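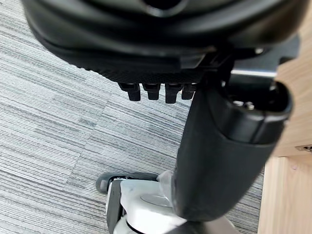

Nadhirah Mandagi has been packing other people's belongings for most of her working life, first for a removals firm and now at Forudell, where she runs the packing room. We spoke in May, early in the morning, before the first orders were brought in.

I asked her what people get wrong most often. "Film," she said. "They buy plastic film and put it straight on to everything. It's good for keeping dust off and holding a drawer shut. It won't stop a knock. You want paper or a blanket on first, then film over the top to hold it."

She doesn't like it left on for long either. Polished wood is the worst for this. "If there's any damp in the piece, it stays in there. I've unwrapped tables with a white bloom all over the top. The owner thought she was looking after them."

Last year her room sent out 1,673 parcels and 329 larger pieces. She knows the figures from the log, a hardback book with a page for each day. Breakages are written in red at the back. She wouldn't tell me how many there were, but she did say most were lamps.

"Lamps are awkward. Take the shade off and pack it on its own, and don't put anything inside it. People always fill the shade up with socks."

For plates she uses plain newsprint and stands them on edge. Glasses go in upside down, with the heaviest box kept small enough for one person to lift. Small screws and fittings go in an envelope, taped to the underside of whatever they came out of. She used to keep them all together in a tin, and gave that up after a bookcase for a customer in Leite arrived without its shelf pegs.

Her colleague Aravind Reddy came in with the kettle at this point and disagreed about the envelopes. He prefers cloth bags tied on with string, as tape can mark the finish. Mandagi said she had seen the string come undone.

I asked what she did when she moved house herself. "Left it until the night before," she said. "I had boxes marked 'kitchen' with shoes in them. My sister still brings it up."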